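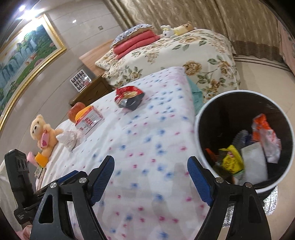 Minutes of the gripper fault meeting, 23/08/2020

Mwende Mwakalinga taking notes, so if you think I got you wrong, come and tell me and I'll fix it before these go out to the Koech side. We started late. The Plosia people joined by phone and dropped off the line for part of item 2, so a few things got said twice and I've only written them down once.

1. Last time's notes

Agreed as they stood, with one fix. I had written that the Wudton grippers were "all checked." They were all handed out. Checking was a different job and it hadn't been finished, which is a bit awkward given what we met to talk about. Corrected now.

2. The pinch

Most of you have heard some version of this already, so I'll put down the one we agreed on. Our collector was working in a bedroom, doing the tidy-up list - soft toys, snack bags, trash into the bin, that kind of thing. She squeezed the trigger on gripper 23 to pick up a snack bag, let go, and the fingers stayed shut. She waited, tried the trigger again, nothing. Then she reached across with her free hand to pull the bag out and the fingers sprang open and snapped closed again on the side of her thumb. Bruise, small cut, no stitches. She finished the day on labeling and she's fine (she was at the meeting and asked me to write that she's fine, twice).

The Plosia engineer took the unit apart the next morning. The return spring had slipped off its post and was caught on the edge of the housing, so it was holding tension and then letting it go whenever it felt like it. The post on 23 is worn on one side. There was also fluff in the hinge. We had a fairly long back and forth about the fluff! I thought it mattered, since we do so much work on beds and with plush toys, and Plosia thought it was mostly the post. We left it that both get looked at.

The log says the unit had done a bit over 2000 squeezes since its last service. The service sheet says every 1000. I looked after that sheet in the spring and then it sort of became everybody's, so I'm taking a share of the blame and I said so in the room.

3. The other units

Gripper 2 has the same spring and came from the same batch, so it's been pulled too. It was working okay, but the engineer could wiggle the post with a fingernail and none of us liked that. The rest of the batch stays out until each one has been opened up. Somebody asked if we could keep using them for light things only. No. The spring doesn't know what's in the fingers.

Koech asked if the recordings made on 23 that week are still any good. We think most are, but the ones where the fingers were slow to open will teach the arm to be slow to open, and then we'll have the same trouble all over again on a machine with a lot more push. The Sustance team will go through the trigger readings and mark any clip where the fingers lag behind the hand. Marked clips stay out of training for now. Please don't delete them - they want them for the fault report.

4. What we're changing

Free hand stays off the fingers, full stop. If the gripper sticks, put it down on something flat, take your hand off the trigger, switch it off and call in. Leave whatever it's holding where it is. Yes, even if the clip is nearly done. Yes, even if it's the last one on the list.

Everyone opens and closes the fingers ten times before the first clip and again after lunch. If one feels scratchy or slow, swap it and put a red tag on it. The red tags are in the tray with the batteries.

The squeeze count goes on the sign-out page, so you see it when you take a unit. I'll set that up.

We talked about finger guards. Plosia can make them but they'd block part of the camera view, and Koech isn't keen. Plosia will send a drawing anyway.

5. Anything else

Incident forms are too long. Agreed. I'll ask for the short version.

The tidy-up list carries on with the older grippers, so expect it to go slower for a while.

Next meeting in September, once the batch has been opened up. Plosia to bring the worn post.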